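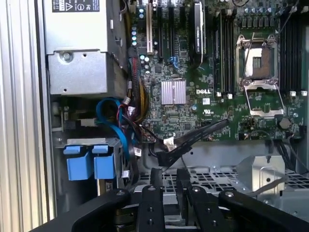

Reading time: 2 minutes

Chapter 5
Counseling Services for Adults with Learning Disabilities

For much of the last century, adults with learning disabilities were seldom offered counseling of any kind. Distress was commonly read as a feature of the disability itself, and the usual response was a change of medication or a move to another residence. Talking treatments were held to depend on verbal skill, and people who spoke little were turned away at the point of referral.

This chapter examines how small charitable agencies began to change that practice. It draws mainly on the records of the Hopkin Center in Wirkport, which opened with two counselors and a waiting list of 91 people. Its first director, Gwawr Owen, required each new client to be seen alone at least once before any family member or support worker was consulted. The rule was unpopular with referring agencies – several withdrew for a time – but it remained in force.

Three questions run through the chapter. Who may consent to counseling, and how is consent recorded when a client does not read? What may a counselor disclose to a residential provider? How should an agency end its work with a client whose funding has stopped? The last of these receives the fullest treatment, as it is the least discussed in the training literature.

Section 5.1 reviews referral and first contact. Section 5.2 considers the use of drawing, objects and signing in sessions. Section 5.3 presents the Pliramell case, in which a group program for women lost 80 percent of its budget in one year and continued on a reduced schedule. Students should read the case before class and come prepared to discuss the decisions taken by the program manager, Floor Prins.

Key terms are set in bold at first use and are defined in the glossary.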